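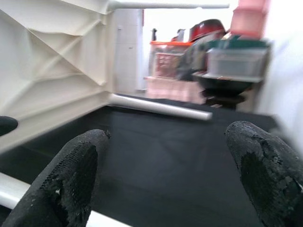

Figure 1. Gripper open, no object held. Note the gray specks and scuffed patches on the finger coverings.

Gorkivia Technical Institute
Robot Reliability and Safe Operation
Handout 6: The false grasp fault on the Kuusisto bench
Revised Dec 26, 2018

Purpose of this handout

Handout 5 dealt with faults that stop a machine. The present handout deals with a fault that did not stop it. During the November trial on the Kuusisto bench, the two-arm cell reported successful grasps when the gripper held nothing, and in a smaller number of cases reported a loss of grip when the object was still in the fingers. The program continued in both cases. Students are expected to know the order of events, the parts of the system involved, and the changes made to the operating procedure. The material will be needed for the second laboratory report.

Students who did not attend the bench demonstration should read the section on the grasp signal twice before starting the exercises.

1. The cell and its tasks

The cell has two arms, each with a two-finger Tirkel gripper. Motion and grasp decisions are handled by the Drarkden controller, which runs the same program structure for both arms. Two kinds of task were in use during the trial. The first used rigid parts: long rods with rounded ends, picked from and returned to a molded tray. The second used cloth: a garment to be spread, folded, and moved on the table.

The fingers are covered in order to raise friction and to protect the parts from marks. The covering is treated as a consumable. At the time of the trial its replacement interval was set at 3,000 closing cycles, a value carried over from an earlier cell that handled only rigid parts. No separate interval had been set for cloth work.

2. How the grasp signal is formed

The gripper does not sense an object directly. The controller infers one from two quantities:

(a) Finger gap. When the fingers stop moving, the remaining gap is compared with a stored empty-close value. If the gap is larger than the stored value plus a margin, the controller takes it that something is between the fingers.

(b) Closing force. The force must reach 40 newtons and remain there for 400 milliseconds. A shorter contact is ignored.

If both conditions are met, the controller sets the flag HELD and the arm is allowed to lift. If either fails, the arm opens and tries again, up to the retry limit.

The stored empty-close value is therefore of great importance. It is measured by closing the fingers fully on nothing, and it includes the thickness of both coverings. A covering that has become thinner will give a smaller gap on an empty close. A covering that has lifted, bunched, or folded at the tip will give a larger one. The value was measured when the coverings were fitted and was not measured again.

Students often assume that wear can only make the covering thinner. In the trial the opposite effect caused most of the trouble. A covering that had worked forward over the fingertip added enough thickness to exceed the margin, and the controller read its own padding as an object.

3. What happened

The log for the trial contains 1,861 closing commands. The fault was not found by the controller or by the person on duty. It was found afterward, when the log was compared with the video record and entries marked HELD were seen in which the fingers had closed on each other.

The order of events was as follows.

Step 1. The cell ran the rod task without recorded faults. Retries were few and all were cleared within the limit.

Step 2. The cell was changed over to cloth. The coverings were not replaced, as the cycle counter had not reached its limit.

Step 3. During the cloth work the number of retries rose slowly. The duty notes describe this as "normal for fabric." No threshold for retries existed, and no alarm was raised.

Step 4. The cell was changed back to rods. The first false HELD appeared soon after. The arm lifted, traveled to the place position, opened, and reported the task complete. The rod had not left the tray.

Step 5. The program, working from its own account of where the rods were, then sent the arm to place a second rod in a compartment it believed to be free. The resulting contact was below the collision limit. The arm pressed the rod against the part already in place until the force check ended the motion.

No person was hurt and the damage was limited to the tray. The event was nevertheless classed as a safety matter. The cell had lost track of where its parts were, and it was still moving under power. 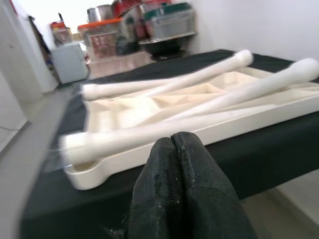 4. Causes

The review divided the causes into three levels, following the method given in Handout 2.

Direct cause. The gap reading on an empty close no longer matched the stored value. With the fingers fully closed and the coverings pressed against each other, the gap encoder gave a figure above the margin. The force condition was also met, as two padded fingers pressed together will hold 40 newtons as steadily as a gripped part will.

Contributing causes. The replacement interval counted cycles and took no account of the material handled. Cloth work includes dragging motions in which the fingertips slide along the table under load, and such sliding does far more to the covering than closing does. In addition, the two conditions in the grasp check were not independent. Both depend on the covering, so one worn part could defeat both.

Underlying cause. The program had no way to be proved wrong. Once HELD was set, no later step tested it. Neither the weight on the wrist nor the view from the wrist camera was consulted between the lift and the release.

A remark is in order on the camera. The rods and the tray are nearly the same creamy white, and the outline of one against the other is soft. A simple image comparison was tried after the trial and did not separate them well. Students proposing a vision check in their reports must state how they would deal with low contrast between part and tray. A reference to "using the camera" will receive no credit.

5. The cloth case

The opposite error, a loss of grip reported with the object still held, was seen only with the garment. A single layer of thin fabric adds very little to the gap. With a stored empty-close value that was too high for the finger in question, the sum fell short of the margin and the flag was not set. The controller opened the gripper, and the fabric fell.

With one arm this costs time only. With two arms the result can be more serious. If one arm keeps its hold and the other releases, the garment hangs from one side, and the folding program continues with positions that no longer apply. A hanging sleeve may be drawn over a gripper, a cable, or the edge of the table. For this reason a lost grip on either arm must now stop both – a rule that applies even where the second arm is idle.

The loose cabling along the arms deserves attention here. Cable loops near the wrist are acceptable on rigid parts, where the position of the load is known. They should be checked before any work with long garments.

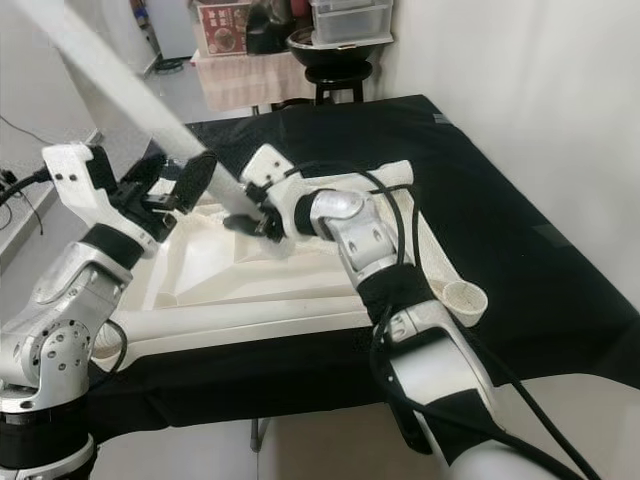 Koskela asked at the review whether stopping both arms might itself create a hazard, given that a garment held under tension will pull on the arm that stops last. The point was accepted. The stop is now a controlled one, in which both arms slow along their present paths and hold position, and neither gripper opens until the operator confirms. Apaza added that the operator must be told which arm lost its grip, and that the old display gave only the task number. The message has been changed.

6. Changes to procedure

The following apply to all student work on the Kuusisto bench.

6.1 Measure the empty-close value at the start of each session and after every changeover between cloth and rigid parts. Enter it in the bench log for each gripper separately.

6.2 Compare the new value with the value at fitting. If the difference is more than half the grasp margin, replace both coverings on that gripper. Do not replace one alone.

6.3 Inspect the fingertips by eye and by touch with the arm power off. Look for fraying, for bare patches, and for material that has moved toward the tip. Any covering that can be shifted by hand is to be rejected, whatever its cycle count.

6.4 After each lift of a rigid part, the wrist force reading must change by at least the amount given in the part table. If it does not, HELD is cleared and the task is stopped. No retry is permitted at this point.

6.5 If retries rise during a session, record it and inform the instructor. A rise in retries is to be treated as a fault report.

6.6 Do not reach over the table to correct a part while either arm is enabled. Two students did so in the autumn term, in both cases to straighten a rod in the tray. Bench access was withdrawn for both.

7. Exercises

Exercise 1. The grasp check uses gap and force. Explain in your own words why these cannot be counted as two separate protections. Suggest one measurement that does not depend on the finger covering.

Exercise 2. Draw a fault tree with the top event "arm places a part in an occupied compartment." Mark each branch that the changes in Section 6 would remove, and each that would remain.

Exercise 3. The weight check in 6.4 is not used for cloth. Give the reason, and describe a check that could take its place when both arms hold the same garment.

Exercise 4. Propose a replacement rule for the coverings that takes account of sliding as well as closing. State what the controller would have to record.

Answers to Exercises 1 and 2 are to be included in the second laboratory report. Exercises 3 and 4 will be discussed in class. The part table and an extract from the trial log are kept with the bench documents and may be copied but not removed.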